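How Does a Robot Learn to Tidy Up?

Think about how you learned to tie your shoes. Someone probably showed you, and then showed you again. You tried it, got it wrong, and tried some more. After enough practice your fingers knew what to do.

Some robots learn in a similar way. People give them examples to copy. An example is a record of one job, from start to finish. It holds what the cameras saw and how each part of the robot moved at every moment.

Where do the examples come from?

At a workshop called Havora, the robots have two arms each. A person sits close by and steers both arms through a job. The computer saves everything while this happens. When the job is over, the person puts things back in new places and starts again.

One of the jobs uses lipstick tubes and a white tray. Tubes are good for practice. They are small, they roll, and they can stand up or lie down. A robot that only knows how to grab a tube standing up will be stuck when it meets one lying on its side.

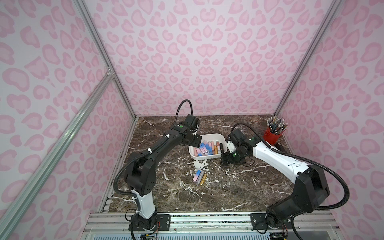
Leena Salminen: The hardest part for me is going slowly. If I rush and bump a tube, the bump gets saved too, and then we have to decide if that example is worth keeping.

Bumps are a real question for the people who gather examples. Some mistakes get thrown out. Others stay in, if the person fixed the mistake afterward – the robot can learn how to fix it, too.

How many examples does a robot need?

More than you might guess. For the tube job, the Havora team wants 1,000 examples. One person can record up to 15 in an hour and then needs a break. A bigger set, with many different jobs mixed together, has 4,000.

Why so many? Imagine you only ever saw one dog, and it was brown and asleep. You might think all dogs are brown and asleep. A robot has the same trouble. It needs to see tubes in many colors, close together and far apart, pointing every which way. It needs to see a tray with a lot in it and a tray with very little in it.

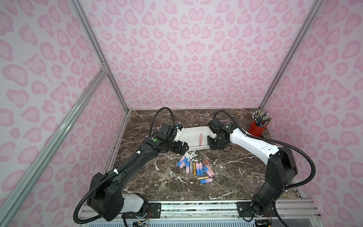
One tube in the tray, and more on the table in front of it.

What happens next?

The examples go to a computer program called a learning system. The program looks at what the cameras saw and makes a guess about how the arms should move. Then it checks its guess against what the person did. At first the guesses are bad. The program changes itself a little and guesses again, many times over, until its guesses get closer.

Then comes the test. The tubes are set out in a way the robot has not seen before, and the person lets go of the controls. If the arms keep missing one kind of tube, the team goes back and records more examples with that kind.

Try it yourself

You need a friend, a bowl, and a few markers or crayons.

Close your eyes and let your friend guide your hand to pick up a marker and put it in the bowl. Do this 2 times with the marker in the same spot. Now have your friend move the marker somewhere else, and try it with your eyes closed and no help. Was it harder? Talk about which extra examples would have helped you.

Words to know

Example: a record of one job that a learning system can copy from.
Gripper: the part at the end of a robot arm that holds things.
Learning system: a computer program that gets better at a job by using examples.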